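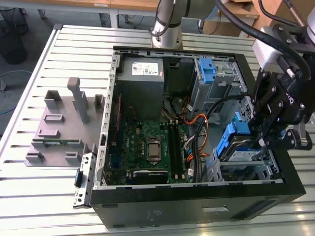

Why bother, just recycle the whole thing and buy a laptop - first reply I got when I mentioned I was opening up the old Dell this month. Fair question! But there are 790 scanned family photos on the hard drive and I'm not sending those to the Wirkgate recycling center without a fight. So, a thread about getting a drive out of an old desktop, for anyone with one of these sitting in a closet.

2/
First thing, and I know you know this, but unplug it. The power cord, the monitor, the mystery USB thing you forgot was in the back, all of it. Then hold the power button in for a few seconds. I used to skip that last part and then I read too many forum posts at 2 in the morning and now I'm a believer.

3/
Lay it flat on its side with the panel off. I did my first one standing up, years ago, and spent the whole time leaning into it like I was looking for something at the back of the fridge. Flat is so much better. The power supply, the motherboard, the graphics card and the drives are all right there facing you, and if you drop a screw it lands somewhere you can find it. Usually.

4/
Take a picture of the cables BEFORE you touch anything. I can't say this enough. You think you'll remember which black cable went over which other black cable and you will not. I took a bunch on my phone, including one really blurry one of my thumb, and I still wished I had more.

5/
Now the part I love about these cases: the drive is in a blue plastic caddy. Blue plastic on this one means "this is a bit you're allowed to grab," and I wish everything in my house worked that way. No hunting for the right screwdriver. My other old PC (a Kevley, long gone, not missed) had drive screws hidden behind the front panel and I still have feelings about it.

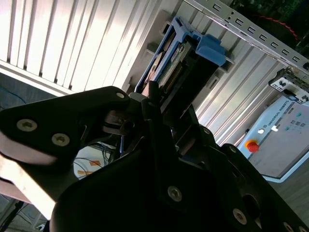 6/
Hold the caddy by the blue plastic and keep your fingers off the green circuit board and those gold pins. If it doesn't want to move, stop and look before you pull harder. Nine times out of ten there's still a cable on it. Ask me how I know. (Don't ask me how I know.)

7/
OK, cables! A SATA drive like this has a wide one for power and a skinnier one for data. Grab the connector itself and pull it straight out. Never yank on the wires, and don't wiggle it side to side, those little plastic bits on the drive get brittle with age and if one snaps you're going to have a very long evening.

8/
Power is the black connector with the yellow, red and black wires fanning out of it. Data is the bright blue cable, and in mine it makes this big lazy loop off to one side.

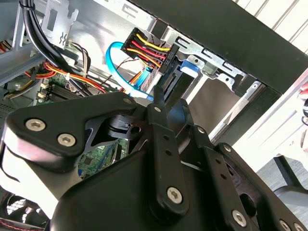 I've always tucked that loop down flat afterward so it stays clear of the side panel, and I'd do the same even if you're not putting a drive back. Loose cables wander. If your data cable has a little metal clip on the connector, press it in while you pull. Some have it and some don't, and you can't always tell until you've got your nose in there.

9/
Somebody wanted to know about the dust. Yes, do it while it's open! Short puffs of canned air, can held upright, and stick a finger on any fan so it doesn't spin like crazy. Do it outside if you can. I did not do it outside once and my kitchen has never forgiven me.

10/
For reading the drive afterward I've got a Bundgaard dock, which is a little box you stand the bare drive in and plug into a laptop. Any SATA dock or adapter will do the job. A full-size desktop drive needs its own power though, so the cheap cable that only has a USB plug on it won't be enough. I bought that cable. It's in a drawer now.

11/
Total stuff to save, going by the backup list I made ages ago: 60 GB. I expected way more. All that worrying and it'd fit on the thumb drive on my keychain. It's going on two separate ones anyway, plus a copy for my sister in Herevham, who has been asking for the lake pictures since forever.

12/
Copying is next, probably tonight after 8 when the house is quiet. If you've got a dock you really like, or a good way to sort old scans that are all named things like scan0041, drop it in the replies. I need help with the naming way more than I need help with the computer.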